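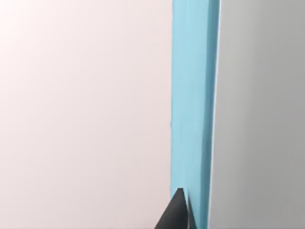
*Wrist view in the simulator, with the tip of one gripper finger close to the lower left of the blue object.*

# How to run a robot demo at an open day (the way I do it now)

Posted 10/13/20

I've done two open days at Drevard now, and both times I went home with a notebook full of things to do differently. A few people on the Genley mailing list asked me to write mine up, so I'm putting it all on one page. It's aimed at anybody who has an arm, a simulator and a room full of visitors coming through, and who has maybe never had to talk and drive at the same time. (It's harder than it sounds!)

My setup is pretty plain. I run the simulator on a desktop with a big monitor facing the crowd, and the real arm sits on a bench next to it behind a clear screen. The software is Shemweta, which is what we use the rest of the year too. If you use something else, most of this carries over, but the menu names won't.

## The week before

Pick one task. I know, you have nine that work. Pick one anyway, and pick one people can follow from the back row. In April I tried to show four, and I spent most of each session loading files while everybody looked at my progress bar.

I like a task with one bright object and plain surfaces. Mine is "go up to the blue thing and touch it." With a pale surface on one side of it and grey on the other, the blue stands out on a projector even when the lights are on. I used to have textured floors and little props in there, and folks kept asking about the props.

Once you've picked:

1. Make a copy of your project and name it something you can't confuse with the working one. Mine is `openday`.
2. Strip out every object the task doesn't need.
3. Turn off auto-update on the demo machine. Please do this one.
4. Save a start pose and bind it to a key. I use F5 and I press it a hundred times a day.
5. Run the whole thing start to finish with somebody from another department watching, and write down every question they ask.

That last step saved me more trouble than all the others. My tester wanted to know which way was up in the wrist view, and I'd never once thought about it. The finger comes in from the bottom, so I'd always just read it that way. Now I say so out loud before anything moves.

## Setting up the views

You'll want two windows, one wide and one from the wrist. In Shemweta, go to View, then New Window, and choose the camera you want from the list on the left. Drag the wide one to the left half of the screen and the wrist one to the right half.

Start with the wide view only. If you open with the wrist view, people see big flat blocks of color and have no idea what they're looking at. Give them thirty seconds of the whole arm, then bring up the close one and let them match the two together. You can hear the room get it – there's a sort of "ohhh" – and that's my favorite part of the session.

A couple of settings I change for the wrist window:

- **Lighting:** one light, turned down a notch. Mine still glares toward the top left on the pale surface, and I've given up chasing it. As long as the glare stays off the target it's fine.
- **Overlays:** off. No joint numbers, no axes, no frame counter. You can switch them on later for the one person who asks.
- **Gripper color:** dark. I had it light grey for a while and you couldn't find it from the third row.
- **Field of view:** leave it alone unless you've got a reason. I widened mine once and the object looked tiny.

## The session itself

I keep each one to fifteen minutes. We had 409 visitors sign in at the front desk in April, and they came in clumps, so a short session means nobody's stuck in the hallway too long. I can fit ten chairs and a row of standing people behind.

My running order goes like this.

**Hello and the wide view.** Say what the arm is for in one sentence. Mine is "it picks things up so we can test how to pick things up." Then press play and let it move through the start pose while you're still talking. People want to see motion right away, especially the kids.

**The slow approach.** Bring up the wrist view and drop the speed to a fifth. Stop when the fingertip is right up near the object, and leave it there. Now ask the room, "Is it touching?" You'll get a split vote nearly every time, and it's a great way into the hard part of the whole business, because one camera angle really doesn't tell you. A thin sliver of blue next to the finger could mean a few things. Let them argue a little!

**Check the answer.** Open the Contacts panel (Tools, then Contacts) and read off what the simulator says. Don't run this bit from memory. I once told a room "yep, touching" and then the panel said no.

**Hand over the controls.** I let two people drive per session. Use the gamepad if you have one, and lock it to three directions in the input settings so they can't spin the wrist into a knot. If it does go wrong, F5, and carry on talking.

**Real arm.** Same move, same speed, behind the screen, with my hand on the stop button the whole time. I don't let visitors drive this one. Tell them so up front and they're fine with it.

## Stuff that went wrong for me

The demo machine went to sleep in the middle of a session. Set the power plan to never, and check it again in the morning.

The contact setting was too soft, so the fingertip sank right into the object and came out the other side. A seven-year-old spotted it before I did. In our project the stiffness value was 468 and I moved it up to 500, and that fixed it on my machine. Yours will have its own number, so try it at slow speed and watch the tip closely.

My projector cable was too short by the width of one table. Bring a long one.

I also talked way too much about calibration. If you feel the word coming, take a sip of water.

## What to bring

I keep a box packed for this, and the list is taped inside the lid:

- long video cable and the weird adapter
- spare gamepad with fresh batteries
- power strip
- tape for the floor line
- printed key shortcuts, big type
- the project on a USB stick
- throat lozenges
- sign-up sheet for the mailing list

I get the floor tape from Grovetti down the street. Theirs peels up without taking the varnish with it, and the building folks have stopped glaring at me.

## Questions you'll get

"Will it take my job?" comes up at every single session. I tell them what our arm does on a regular Monday, and how often I have to go over and reset it.

"Why not just use the real one?" is a good one, and I like to answer it with the gamepad. After they've bumped into the target a few times with no harm done, they mostly answer it themselves.

"How does it know where the object is?" For our demo, the simulator hands it the position. Say that plainly. It's tempting to let people think the camera's doing all the work, and then somebody who knows better asks a follow-up and you're in a corner.

If you try this running order and change something, send it to the Genley list. I'm still looking for a better way to do the handover when there's a long line, and I haven't sorted out sound for the back row either. The clip-on mic I borrowed picked up every motor in the room.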